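Keeping the Drinks in Line: Our Look at a Small Can Rack
Ebise Feyisa and Dagim Tefera, Grellstead, August

We picked the sloping can rack because everybody in our class has pulled a drink from one and hardly anyone has thought about how it works (we certainly hadn't!). The idea is simple – set the lanes on a slant, and the weight of each can brings it down to the front. What we wanted to learn was how people like to fill one.

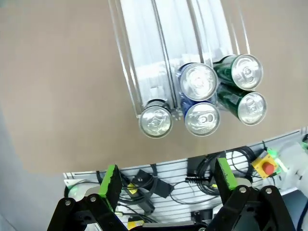
Fig. 1. Cans on their sides at the low end of the lanes.

Our first plan was one kind of drink to a lane, which is tidy and easy to restock. Then we got to arguing, in a friendly way, about mixing them, and that took up most of an afternoon. With a mixed lane you have to think about the order, as the can behind is whatever comes next.

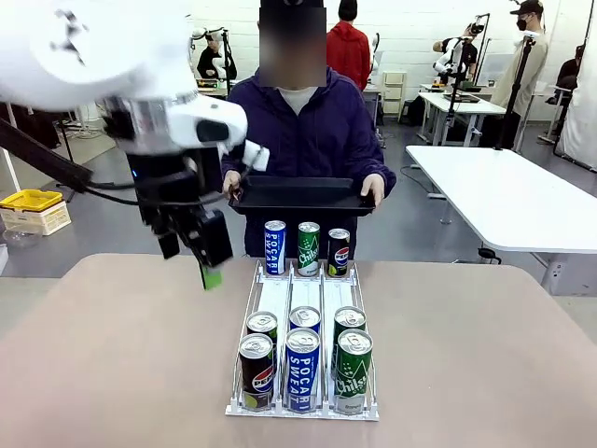 Mahlet Gidey felt we had made it too complicated, and told us that she would keep to one drink per lane and put the favorite on the right, where most hands go first. We would like to try her way next.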